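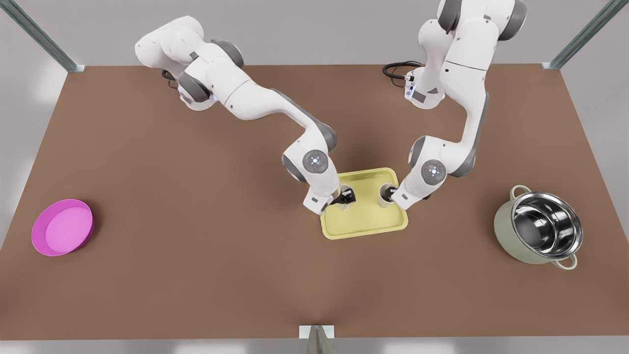

Why I've Gone Off the Word "Streamlined"

I was standing in a car park on Thursday, waiting for my brother-in-law to find his parking ticket, and the van next to us had "streamlined for economy" written down its side. It was a box. A box with rounded corners and a nose that sloped a bit, but a box, and it had a great flat back end on it like a wardrobe. I said so, rather loudly, and got the look I usually get.

My grumble is this. Most people think drag is something that happens at the front. You push a thing through the air, the air hits the nose, so you sharpen the nose and off you go. I believed it too until I was well into my twenties (and I'd been building model gliders since I was nine, so I've no excuse). At the sort of speeds you and I travel, well below the speed of sound, the air is remarkably forgiving about noses. It gets pushed forward a little, feels the thing coming and parts quite politely around it. A blunt, nicely rounded front does very well.

The back is where you pay. Air that has gone round the fattest part of the body has to slow down and close up again behind it, which means it's creeping from low pressure into higher pressure, rather like a cyclist freewheeling up a hill. The layer right against the skin has already lost most of its puff to friction. Ask it to climb too steep a hill and it gives up, peels off, and leaves a churning wake of low pressure behind you. That wake is sucking you backwards the whole way to Birmingham.

So a teardrop goes round end first! I still meet people who'd fit it the other way about.

I used to fly with a chap called Casimiro Cuesta, who had a half share in an elderly wooden sailplane and a full share in every argument at the clubhouse. One June we spent three evenings sticking tufts of wool on the root of his wing, where it meets the fuselage, because the old thing sank faster than it should and he was convinced the nose was to blame. I flew alongside with a friend and a pair of binoculars. The wool on the nose lay as flat as you like. Back by the trailing edge, in the corner, it was standing up and waving at us. He made a fillet out of filler and glass cloth, ugly as sin, and she was noticeably better afterwards. He then repainted the nose anyway.

Now, I'm not saying the front never matters. Go fast enough and it's a different game, with shock waves and all the rest of it, and a sharp nose earns its keep. But that's precisely what annoys me. We've borrowed the look of supersonic aeroplanes and stuck it on hairdryers, bike helmets and roof boxes. I own a roof box from a firm called Wedberg, and it has a point on it you could open letters with. It's chopped off square behind. I did a dull little test of my own, the same motorway run with it on and off, 172 miles each time, and the fuel bill was not charmed by the point. One run each way proves very little, I know, and the wind had its own ideas. I'd still like my money back.

In fairness to whoever designs these things, long tails are a nuisance. You can't park them, they weigh something, and they add skin, and skin has friction. There's a good old compromise where you taper the body gently for a while and then cut it off clean, so the wake you're left with is small and tidy. It's a lovely bit of sense and it looks unfinished, and I suspect that's why the sales department hates it. Valeriano Palacios, who taught the evening class where I finally learned some of this properly, used to draw it on the board and then draw the version with a spoiler and fins, and ask which one we'd buy. We all picked the fins. He looked terribly sad.

He had another favourite, and I've pinched it shamelessly for dinner parties. Take a round wire, the bracing sort you see on biplanes, and put it next to a proper streamlined strut. The strut can be up to ten times as thick and still have much the same drag. People simply refuse to believe it, and I don't blame them. A wire looks like nothing at all! But it's round at the back, the air can't follow it, and it drags a wake around that's out of all proportion to its size.

Which brings me back to the van. My brother-in-law had found his ticket by then (in his hat) and wanted to know what I'd have them do about it. I said taper the last couple of feet of the roof and sides, and stop painting swooshes on the doors. He said you'd never get a fridge in it. I said you could get a slightly smaller fridge in it, and we carried on like that as far as the ring road.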